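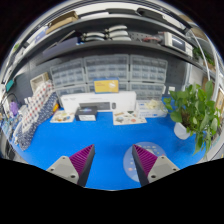
1/ ok moving desks again so here's the thread on learning to type properly at 41. people keep asking. short version: I went from two fingers and a thumb to all of them and it took most of a year

2/ why bother. I write grant reports all day and my wrists were done by lunch. Kinga Szűcs at work types like rain on a roof, never looks down. I was jealous, that's the whole reason

3/ first month was awful. slower than before, way slower. answered emails in one line so I wouldn't have to type more. my boss thought I was mad at her

4/ what I used: a free drill site, then Plorkus for the word lists. Plorkus has a streak thing, I ignored it after I lost a 237 day one to a stomach bug. still a bit sore about that

5/ covered the letters with tape. hated it. took the tape off after 3 days and put a dish towel over my hands instead – much better, you can cheat if the phone rings

6/ numbers row is its own thing. I still look for the 6. everybody looks for the 6

7/ new keyboard question, bc I get this one the most: do not buy one first. learn on what you have. I did all the early stuff on the mushy one from the office closet

8/ then yes ok I bought one. then another. Khang Diệp talked me into a split one and I sold it back to him in October, lost a bit of money, no hard feelings

9/ mouse matters more than I thought?? moved mine in closer and the shoulder pain let up. could be the chair tho, I changed both the same week like a genius

10/ practice text: type something you like. I did soup recipes. 3000 words of soup. I can type "simmer" faster than my own name

11/ 15 minutes in the morning before coffee. evenings never worked, I'd just get sloppy and teach myself the wrong fingers

12/ someone asked about kids – Manaia Faulkner runs an after school typing club and she says let them play the dumb games, they pick up teh home row anyway. she'd know better than me

13/ speed now: fine. not telling you the number, you'll all post yours. accuracy went up first and speed sort of followed a few months behind

14/ things I still can't do: semicolons without looking, anything with brackets, typing while somebody talks to me

15/ will post the word lists when I find the file, its on the old laptop. Hằng Ung I know I owe you a copy

Contact | © Desico | Back to top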